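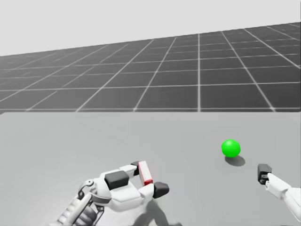 Left hand lets go of block when right arm starts moving (simulation)

Raelene Hinds
Tuesday, 9.15pm

Hi all, hoping someone has seen this. Two arm set up in sim, running on Stestano. Left hand picks up a small red and white block and holds it, right arm goes for a green ball on the same table. Thats the whole job.

Trouble is the left hand drops the block. Not every time. Did 40 runs last night and it let go in 6 of them, always just after the right arm gets its first move command. No error in the log, nothing. Hand simply opens and sits there over the table as if that was the plan.

Tried so far: more grip force, more friction on the fingertips, slower right arm. No change from any of it. Got to have this sorted before we put it on the real arms, don't fancy it dropping something heavier near people.
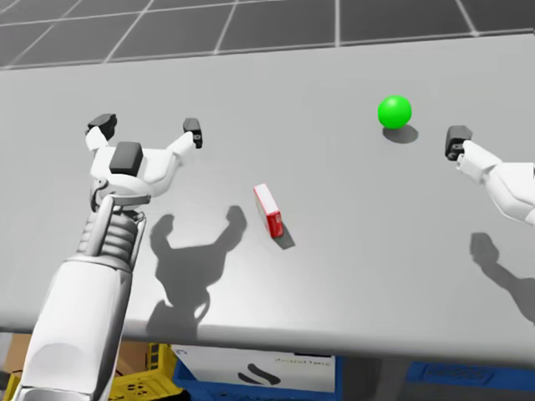

Warrick Nepia
Tuesday, 9.50pm

Doubt it's friction. If it was slipping you'd see the block slide down first with the fingers still shut. Yours are opening, so something is telling them to.

Check how you send commands. Are both arms in one message? If so, and your right arm script only fills in its own half, the left hand values go out as zero. On a lot of hands zero means open. Had the very same fault on the Cudden job, took me days to find.

Try this:
Print the whole command, both arms, every step.
Look at the left finger values on the step where it lets go.
If they jump to zero, make the script start from the last command and only change the right arm bits.

It being 6 out of 40 sounds like two scripts racing each other. Whichever writes last wins. Don't run it on the real thing untill you've found it, and put a check in that stops both arms if a closed hand is told to open outside the release step.

Murray Cartwright
Wednesday

just turn the grip up more, worked for me

Raelene Hinds

Murray, already tried, see above. Warrick, you were right, left fingers go to zero for one step then stay there. Fixing the script now, will do another 40 tomorow and report back. Stop check going in as well.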